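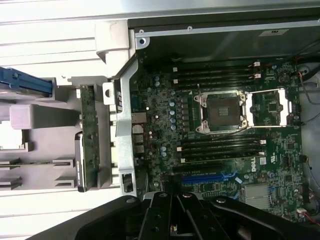
Ryan, your question about lids got me out to the shed last night, looking for my old Flastine jars. I love them and I swear at them in equal measure! They're the clip-top sort with a rubber ring, and the wire arm has to come right down before the lid is properly held. If you've ever looked inside an open Dell, with the thin metal lever standing up next to the processor socket and the silver plate swung out to the side, you've got the general idea – plate over, lever down, except mine is full of marmalade and usually sticky. The rings go hard after a few years, so try a pinch test before you fill anything.

On 25 August 2019, Ryan Bramwell wrote:

> Hi all,
>
> First season with my own lemons and I'm drowning in them. We moved out
> to Pondelance in autumn and the tree by the tank must be older than I am.
> Two questions. Do I need new lids every time, or is a good wash enough?
> And how do you stop the peel going like leather? My first batch has a
> lovely colour but you could sole a boot with it.
>
> Also happy to swap lemons for just about anything. Eggs would be grand.
>
> Ryan

For screw-top lids I buy new ones, full stop. I've reused them for chutney that was going straight in the fridge, but for anything headed to the pantry I'm not game. The place in Ashworth next to the tyre shop sells them loose, and they'll let you take a jar in to check the size, which saves a lot of muttering later.

The peel. I'd bet you put the sugar in too early (I did this for years, and so did Mum). Once the sugar's in, the peel won't get any softer, no matter how long you stand there stirring. Slice it thin, soak it overnight in plain water, then simmer it in the same water until you can squash a piece between your fingers with no effort at all. Then the sugar goes in. My tree is a Citura, which has a thick skin, and it can take nearly two hours to get there. Yours might be quicker if it's an old backyard Lisbon.

As for the boot leather, don't chuck it! Chop it up fine and put it through a fruit cake, or warm a spoonful and brush it over a roast chook near the end. My neighbour's kids ate an entire jar of my worst batch on pikelets and asked for more.

I've got eggs coming out my ears now the girls are laying again, so yes please to lemons. I'm over your way in early September to pick up hay and could drop in with a couple of dozen. Have you still got room for a rhubarb crown? I'm splitting mine before it shoots.

Cheers,
Jen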